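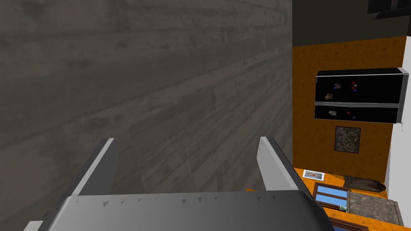 Weekend Bread Baker (part time, permanent)
Nimurari Bakery, Vedalar Road

Nimurari is a neighbourhood bakery with a shop at the front and a bakehouse behind it. We make sourdough, tin loaves, rye and a small range of buns, and we supply six cafés and a farm shop as well as our own counter. We need a second baker for Friday and Saturday nights.

Hours and pay
Two shifts a week, 10pm to 6am, with a paid half-hour break. The rate is £13.40 an hour, paid every four weeks. Extra shifts come up in the summer and before Christmas and are offered to part-time staff first. Holiday is 28 days pro rata. You may take home one loaf per shift.

The work
You will work alongside Chaminda Debnath, our night baker. Weekend production is nearly 3,000 pieces over the two nights, of which 213 are large sourdoughs for the Saturday counter and the rest mostly rolls and buns. The main duties are:
Scaling, dividing and shaping by hand
Mixing doughs to the sheet and recording dough temperatures
Loading and unloading the deck oven
Feeding the wheat and rye starters at the end of the shift
Packing café orders into crates for the 5.30am van
Cleaning down the mixer, benches and floor

Flour comes in 16kg sacks, which have to be lifted from the pallet to the bins. The bakehouse is warm all year and very warm in July. There is no lift to the upstairs staff room.

What we are looking for
At least one year in a bakery or a pastry kitchen. Experience with sourdough is useful but we will train someone who shapes well and keeps a steady pace. You need to be able to get here and home at night, as the last bus leaves the Khumalo Street stop at 9.25pm and the first one on a Sunday is after eight. There is parking for one car and a rack for bikes. A Level 2 food hygiene certificate is required before you start; if yours has run out, we will pay for the renewal.

We handle wheat, rye, milk, egg, sesame and walnuts every night, so please tell us about any allergies when you apply.

How to apply
Send a CV and a short note about where you have baked to Anoma Rathnayake at the shop, or hand them in at the counter before 2pm. Please include the name of one person we can ring for a reference. We do not need a photograph.

Shortlisted applicants will be asked to a paid trial shift of four hours, starting at 10pm on a Friday. Bring safety shoes and an apron if you have them. Sabina Thambiah will ring everyone who does a trial, whether or not we offer the job.

The post is open until filled. There is a three-month probation period with one week's notice on either side.

August 2020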